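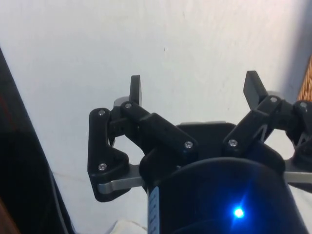
Fig. 1. Gripper with blue light, white wall behind.

Home Syllabus Readings Notes Office Hours

Comparative Elections, Week 6 Notes
Who gets on the ballot?

Okay, so last week we got through the voting systems (and I know the seat allocation stuff was a slog, thank you for hanging in there). This week we back up a step. Before anybody votes, somebody has decided which names are going to be printed on the paper, and that decision gets a lot less attention than it should. These are my notes, cleaned up a bit, with the Dundale material I ran out of time for in class.

What we mean by ballot access

Ballot access is the set of rules a person or party has to satisfy to appear on the ballot. Age, citizenship, residency, a filing fee or deposit, signatures, paperwork, deadlines. Almost every place that holds elections has some version of these. Pretty much everyone agrees you need something, or you end up with a ballot the size of a bath towel. The fights are over how much.

I'd like you to keep two kinds of rules apart in your head, and I'll be picky about this on the paper. An eligibility rule is about who you are: too young, not a citizen, barred from office by a court. A qualification rule is about what you have to do: collect names, pay money, file form such-and-such by noon. In the reading these get mixed together constantly, and the author of chapter 4 switches between them in the middle of a paragraph. Watch for it.

The Dundale case

Dundale elects a council by district. To run without a party behind you, you need 2,000 valid signatures from registered voters in your district. Party candidates need none at all, as long as the party already holds a seat. Signatures have to be gathered inside a window of 17 days, and that window opens only after the election is officially called.

Matilde Peixoto ran as an independent in the Woo district, which is the spread-out one up north with hardly any downtown to stand around in. She'd been a school bus dispatcher and then a tenants' organizer, and by all accounts people knew her. Her team handed in what they thought was plenty. The election board went through the sheets and accepted 1,342 names. She was off the ballot.

So what happened to the rest? The board's written decision gives three grounds for striking signatures:

- the signer's address didn't match the voter roll
- the signer had also signed for another candidate (in Dundale both signatures are then thrown out, a detail that made several of you gasp)
- the sheet itself was defective, meaning the person collecting hadn't filled in the district name at the top

That third one is where the argument is. A missing district name on one sheet kills every signature on it, even if every signer is a real voter at a real address. Peixoto's lawyers called this a trap. The board said the form is clear and everybody gets the same form.

The board has five members, and they are appointed by the sitting council. Gerardo Gatchalian, the chair at the time, wrote the decision, and I've put it in the reader because it's a really good piece of bureaucratic writing – calm, well organized, and very hard to pin down. Read the section on "uniform treatment" twice. He says over and over that the rule was applied equally. Does he ever say what the rule is for? I've been through it many times and I keep changing my mind on whether the second-to-last page counts as an answer.

Two neighbors

For comparison we have Pornach and Catville, which have the same council structure and a very similar election code on most other points.

Pornach uses a deposit. You pay, you're on, and you get the money back if you clear a modest share of the vote. No signatures, no sheets, nothing to strike. It's wonderfully simple, and it also means a retired dentist can run more easily than a line cook can. Several of you liked this system a lot until we talked about where the money comes from.

Catville asks for signatures but has what's called a cure period. If the clerk finds a problem, the campaign is told what it is and has a few days to fix it. Under Catville's rules Peixoto's blank sheets could have been corrected with a pen. Whether she'd have reached the number is a separate question, and please don't write in your paper that she would have! We don't know how many signatures were lost on each of the three grounds. The decision doesn't break them out, and that's worth a sentence or two of your own.
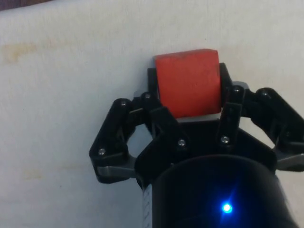 Fig. 2. Red foam block held upright in the gripper.

Going to court

Peixoto appealed. Three things to follow as you read the ruling.

First, timing. Ballots have to be printed, and the printer needs a final list. Courts get very nervous about changing anything once that date is close. A challenge can be strong on the merits and still fail on the calendar, and the people who set the calendar know that. The hearing in her case was in March, with printing already scheduled.

Second, the standard of review. The court didn't ask whether the district-name rule was a good rule. It asked whether the board had been unreasonable in applying it. Those are miles apart! If you take one technical idea from this week, take this one, it'll come back when we do redistricting.

Third, the remedy. Suppose she'd won. What should the court order? Put her on the ballot? Make the board count again? Delay the vote in one district? I had you argue this in groups and the group by the window came up with a write-in line with her name posted at the polling place, and I thought that was pretty clever. I'm not sure it's legal in Dundale. I'll look it up.

She lost, if you haven't gotten to the end yet. Sorry.

A word about neutral rules

Someone asked me after class if I think the board was out to get her. I don't know, and I'd rather you didn't build your paper on guessing. There's a more useful way in. Take the rule as written and ask who has trouble meeting it. A party with paid staff will have somebody who checks the top of every sheet. A first-time campaign collecting names outside a feed store in the rain probably won't. You can say all of that without reading anyone's mind.

The other side deserves a fair shake too. Signature fraud does happen, forms do need to be filled in, and a board that waves through sloppy sheets for a popular candidate has to do the same for an unpopular one. Gatchalian makes this point well on his first page.

For next time

Read the Dundale decision and the court ruling, in that order. Skim the Pornach code, only the deposit section. Bring one page, handwritten is fine, on this: if you could change a single ballot access rule in Dundale, which one, and who would be against it? Give me the second half properly, because last year people wrote a whole page on their favorite reform and then "some politicians may disagree."

Office hours are the same as always, except I'll be gone by 3 p.m. during advising week. The paper topic sheet is on the course page under Readings, for reasons I can't explain and can't seem to fix.

Share Print 5 comments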